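Stop Grading the Accent

Posted Mon 1 December

Quick one this week, I have a bus in a bit. But it's been bugging me since June.

I've been taking evening language classes for three years now. Spanish first, at Gostero, then Portuguese online through Skutard, now back in a real room with a real whiteboard at the Tavanitz adult center. Different books, different prices, different chairs. Same thing every time. You open your mouth, you get a sentence out, a whole sentence, verb and everything, and the first thing that comes back is your accent.

Not "I understood you." Not an answer. "Careful with the r."

I think it's a bad habit and I think schools should drop it, at least for the first year. Maybe two.

Before anyone writes in. Yes, sounds matter. If you say one word and people hear another word, fix that. I once asked a bakery for something that isn't food. Fair enough, correct me. But most of what gets marked down in adult classes isn't that kind of mistake. It's just sounding foreign. We are foreign. We're 40 or 60 or whatever and we have jaws that have been doing English all our lives.

Skutard was the worst for it, because the app gives you a number. You read a line out loud, it thinks for a second, then a score. My all-time total was 591 points, and I still have no idea what that was out of. I do know I got more points for reading a sentence I didn't understand in a nice voice than for making up one of my own. So guess what I did. I read in a nice voice. Went to Porto, could not ask when the train left. Lovely vowels though, according to the app.

Gostero was kinder but the same idea. Oral test at the end of the term, four boxes on the form, and pronunciation got as many points as "gets message across". Same weight! A guy in my group explained how his sister moved house, in the past tense, with jokes. Passed by a hair. Someone else recited a memorized bit about the weather and did fine.

What it does to people is they go quiet. I've watched it in every class. Week one everybody talks. By week five there's three people talking and the rest are looking at their books, and the three are always the ones who sounded good to begin with. The others still pay, still do the homework. They just don't say anything, and then in spring they dont sign up again.
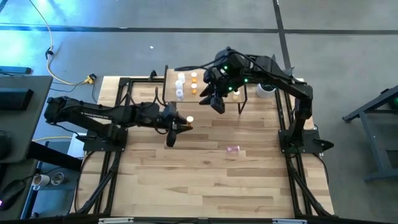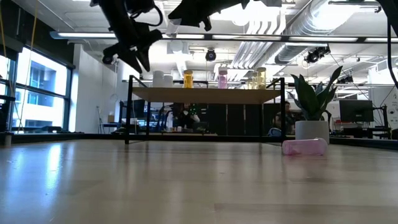
Tavanitz does one thing right and I want to give them credit. Our teacher does a half hour at the start where she won't correct anything at all. You get an everyday object or a photo and a partner and you have to get something done with words. Tell them where to put it, find out what they want it for. Clumsy, slow, lots of pointing. And it works on anything. Take the two black robot arms over that wooden workbench in the first photo, with the little white-capped bottle at the tip of one gripper. A beginner has bottle, white, black, table, maybe "arm". That's plenty. "The arm has the bottle." "Put the bottle on the table." "No, more left." Say it with the worst accent in the county and your partner still knows what you mean, and now you've used a verb and an article and a direction. Stop that person to polish the first vowel and you'll never hear the direction.

Then she does sounds for ten minutes at the end, whole room together, no one singled out. Fine by me. I even like that part.

I know the argument on the other side, I've heard it from friends who teach. Fix it early or it sets like concrete. Maybe. My pronunciation has gotten better on its own, slowly, and only since I started talking more. You hear yourself, you hear the other person, you drift a bit closer. Can't drift if you aren't talking. And if it does set, so what? Half the people I work with at Shih have strong accents in English and they run the place. I've never once thought, great meeting, shame about the th.

So if you run a course, look at your form. Take the accent box off the beginner one. Or leave it and make it worth next to nothing, and put the points on whether the other person got what they needed. Keep the tongue diagrams for the ones who ask, some people do love a tongue diagram.

And if your a student and your teacher stops you in the middle of a sentence, finish the sentence first. Then fix the r.

Comments are open till the weekend, I'll read them on the bus.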